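4. 경기 당일 설정

이 장은 구단 운영 담당자가 Onia 경기 운영 단말에서 홈경기를 등록하고 출전 명단과 교체 기록을 입력하는 순서를 다룬다. 단말의 초기 설치와 계정 발급은 2장과 3장을 먼저 마친 뒤 진행한다. 메뉴 이름은 2020년 1월 1일 배포판 기준이다.

4.1 경기 등록

1. 단말 전원을 켜고 구단 코드와 비밀번호를 입력한다.
2. [일정]에서 [새 경기]를 누른다.
3. 대회 구분을 고른다. 리그, 컵, 친선 가운데 하나만 선택할 수 있다.
4. 경기장 목록에서 Trarkberg 주경기장을 선택한다. 보조구장 경기는 목록 맨 아래의 [보조]를 연다.
5. 예상 관중을 입력한다. 2,000명을 넘으면 안전 요원 배치표 화면이 자동으로 열린다.
6. [저장]을 누르고 화면 위쪽에 경기 번호가 나오는지 확인한다.

참고: 경기 번호는 저장 후 바꿀 수 없다. 대회 구분을 잘못 골랐다면 경기를 삭제하고 다시 등록한다.

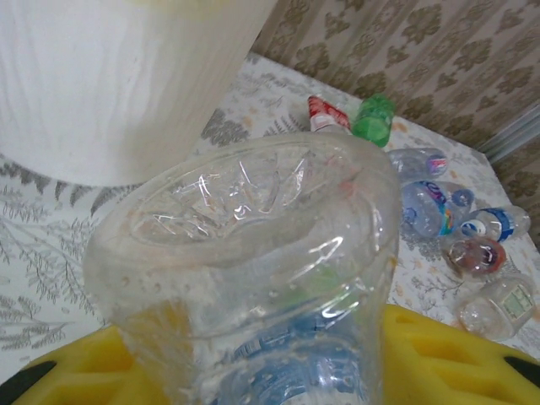
등록한 경기는 심판실 단말과 기록석 단말에 함께 표시된다. 두 단말 중 한쪽에만 보일 때는 [일정]에서 [동기화]를 한 번 누르고 기다린다. 동기화 중에는 다른 경기를 열지 않는다.

4.2 출전 명단 입력

1. 경기 번호를 눌러 [명단] 탭을 연다.
2. 등록 선수 목록에서 선발 11명을 선택한다. 등록 선수는 구단당 35명까지 저장된다.
3. 골키퍼와 주장을 지정한다. 두 항목이 비어 있으면 제출 단추가 켜지지 않는다.
4. 교체 선수를 추가한다. 인원 상한은 대회 구분에 따라 다르며 화면 오른쪽에 표시된다.
5. 등번호가 중복되면 해당 줄이 붉게 바뀐다. 번호를 고친 뒤 다음 줄로 넘어간다.
6. [제출]을 누른다.

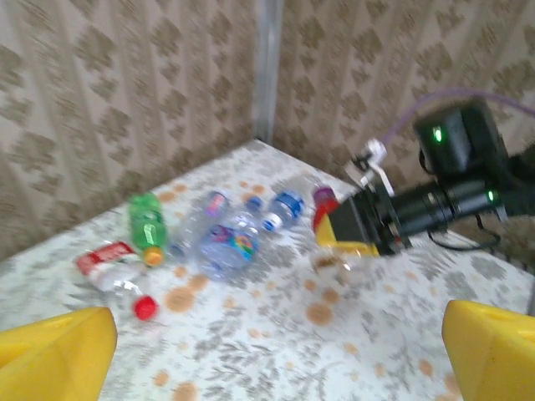
그림 4-1. 꽃과 잎 무늬의 흰 식탁보, 벽 모서리의 회색 금속 기둥

주의: 제출한 명단은 심판이 승인하면 잠긴다. 승인 후 부상으로 선수를 바꾸려면 기록석에서 [명단 해제]를 요청해야 하며, 구단 단말에서는 해제할 수 없다.

출장 정지 선수는 이름 옆에 자물쇠 표시가 붙는다. 징계가 끝났는데도 표시가 남아 있으면 오류 코드 102가 나온다. 이 경우 명단을 제출하지 말고 4.4의 연락처로 먼저 문의한다.

4.3 교체와 경고 기록

1. 기록석 단말에서 [경기 시작]을 누른다. 시계는 심판의 신호에 맞춰 수동으로 시작한다.
2. 교체가 있으면 나가는 선수, 들어오는 선수 순서로 누른다.
3. 경고와 퇴장은 선수 이름을 길게 누르고 색을 고른다.
4. 잘못 입력했다면 13초 안에 [취소]를 누른다. 시간이 지나면 [정정]에서 사유를 적어야 한다.

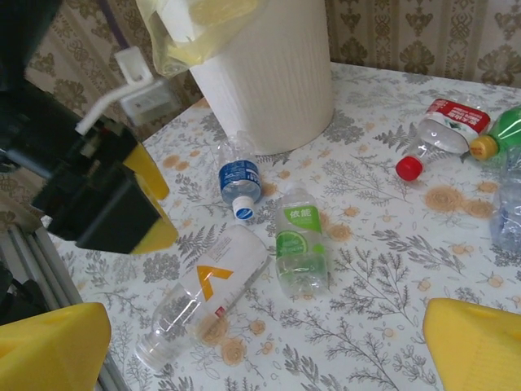 그림 4-2. 검은색 그리퍼와 노란색 손가락 패드, 보라색 케이블

5. 전반 종료 후 기록지를 출력해 대기심의 서명을 받는다.
6. 후반 시작 전에 양 팀의 남은 교체 횟수를 확인한다.

참고: 연장전은 자동으로 열리지 않는다. 컵 경기에서는 후반 종료 직후 [연장]을 직접 누른다.

4.4 문의

명단과 징계 관련 문의는 Caritz 지원 창구의 Chun-hung Tu에게 한다. 문의할 때 경기 번호와 오류 코드를 함께 알린다. Choi 구장 단말은 구형이므로 8월 개정판의 부록 B를 따른다.

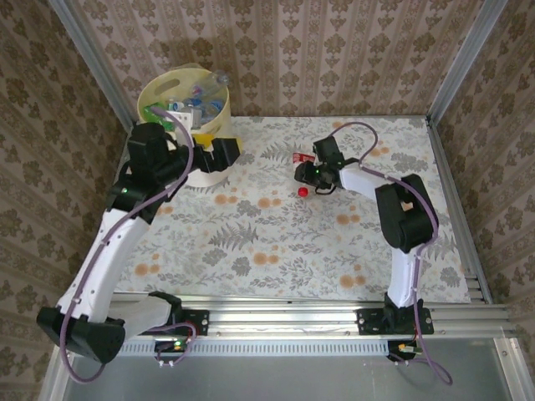
4.5 경기 종료와 자료 전송

1. [경기 종료]를 누르고 최종 점수를 입력한다.
2. 득점자와 득점 시간을 기록지와 대조한다.
3. 관중 수를 실제 입장 인원으로 고친다.
4. [전송]을 누른다. 완료 표시가 나오기 전에는 전원을 끄지 않는다.

주의: 전송이 중단되면 자료는 단말에만 남는다. 네트워크를 다시 연결한 다음 [미전송]에서 해당 경기를 선택해 보낸다.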